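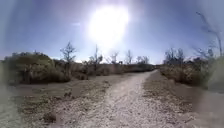

Fig. 1. Camino de grava con el sol de frente.

Apuntes de la visita a Mavano (navegación autónoma en exteriores)

Os paso lo que anoté en la jornada de puertas abiertas de mayo, que me pedisteis varios. Nos recibió Torquil Innes y fue directo al grano: su robot, el Tusum, sigue caminos sin pintar ni señalizar, y eso cuesta bastante más que seguir un carril.

Fijaos en los bordes de la figura 1. La grava se va perdiendo en la tierra por los dos lados, así que buscar una línea nítida no sirve de mucho. ¡Y encima el sol, que quema media imagen! Ellos se apoyan en el color -- la piedra clara del centro -- y en la textura, y cruzan las dos cosas con el lidar.

Datos que apunté: el recorrido de prueba mide 1.178 metros y el mapa se rehace cada 5. Para entrenar usaron alrededor de 2.000 imágenes etiquetadas a mano.

Para la próxima clase, traed pensado cómo separaríais grava y tierra si el contraste fuera aún menor.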